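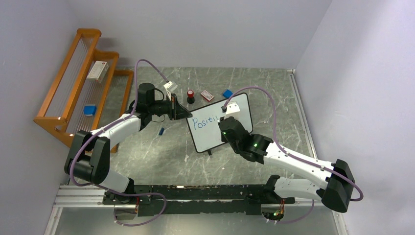
Anouk Smits asks whether we could please settle the whiteboard question before the new year, as she has now wiped the same small board three times with three different things and still sees old writing under the new. She is right to ask. I promised in August to write down what we know about boards, markers and wiping, and I did not do it. So I do it now.

25 December 2021

Quiet day, heating on low. I came in only to look after the drying samples for Norðdahl, and they do not need me before the afternoon, so there is time for the boards.

First, what we have. The small boards with rounded corners and the thin black frame are for the table. They have a short support foot, so they can stand, but most people lay them flat and write like on paper. The big one by the door is older and has a different surface, and I suspect it was never a good one. Please do not judge the small boards by the big one.

The writing. Blue is the color I want us to keep for table boards. Black looks sharper on the first day, but in my tests it left more shadow, and red was worst of all. Green I did not test, we had only one green pen and it was almost dead. Blue letters starting with a large capital, written big, can be read from the other side of the bench, and this is enough for us. The problem I see again and again is people starting too large at the left and then running out of board, so the last letters become small and climb up the side. I do it also. Plan the word before you begin it. For long words like "Position" or "Positive" I now make the capital a bit narrower and I keep the line in the upper half, so that there is room below for a number or a remark.

The test. I took one small board, cleaned it well, and drew short strokes with each marker in a row. Then I wiped some strokes after 13 minutes and left the others for 18 days. I wanted to have also a group at one week, but I was at Wivmont that week and forgot to ask anybody.

Results, dry felt wiper only:

After 13 minutes: blue and black both came off in one pass. Red needed two passes and left a pink haze.

After 18 days: blue came off with some pressure, a light shadow stayed. Black stayed clearly readable. Red I could not remove dry at all.

Then I went over the remains with a wet cloth, and after this with the Plondach cleaner. Water alone helped with blue and did almost nothing with black. The cleaner took everything except the red, which became paler but is still there if you hold the board against the window. One more thing I noticed: if I did not wipe the cleaner away with clean water, the next writing was in small drops, like rain on a car. I think this is what Anouk has seen when she complained that the pen was broken. Probably the pen was fine.

Snædís Kjærgaard told me an old trick - write over the old mark with a fresh marker, and wipe both together before it dries. I was not believing it, but it works very well for black. The solvent in the fresh ink wakes up the old one. I tried it at five places and it worked at four. At the fifth place the surface was scratched, and the ink sits in the scratch and will stay there until we throw the board away.

About scratches. Somebody has used the rough side of a kitchen sponge on at least two boards. You feel it with the fingernail, and you see it when the light comes from the side. After such treatment the board is gray in that place forever. Also the paper towels from the dispenser are harder than they look. I rubbed a corner with a dry paper towel, 200 strokes, and the shine was visibly less than beside it. With the microfiber cloth, same number of strokes, I could see no difference. My arm was tired after this, so there is no third material.

The markers. The Vanus ones are good, but only if they are stored lying down. The ones which stand with the tip up in the cup are pale after a short time. I moved all of them to the flat tray next to the scale. Please put the cap on until you hear the click. I threw away seven dead pens today, and I would guess half of them died from a cap without click.

How we do it from now on, until somebody has a better idea:

Blue on the small boards. Black on the big board if you must. Red only on paper.

Wipe on the same day, dry, with the felt or with the microfiber.

Old marks: write over with fresh ink, wipe at once. If this does not help, cleaner, then water, then dry cloth.

No sponge. No paper towel. No alcohol from the bench bottle before I have tested it, I do not know what it does to the coating.

A board with more than two bad places goes on my desk. I will cut it for labels.

Cost. I looked up what a large glass board would be for the wall by the door. With mounting, the offer from Norðdahl is 2,009, and this is too much for a thing to write on. The small boards cost so little that we can replace all of them every year and still have money left. I will order a new set in January, same size, and I will write the date on the back of each one in pencil, so we know how long they live.

Open points: the alcohol test. A one-week group, done properly. Ask Snædís if the trick works also with a different brand of fresh pen on top, or only with the same one. Green.

14:40 - samples turned, one has a crack at the edge, the others look good. Put the cracked one aside in the lower drawer with a note. Cleaner bottle is almost empty, I wrote it on the list.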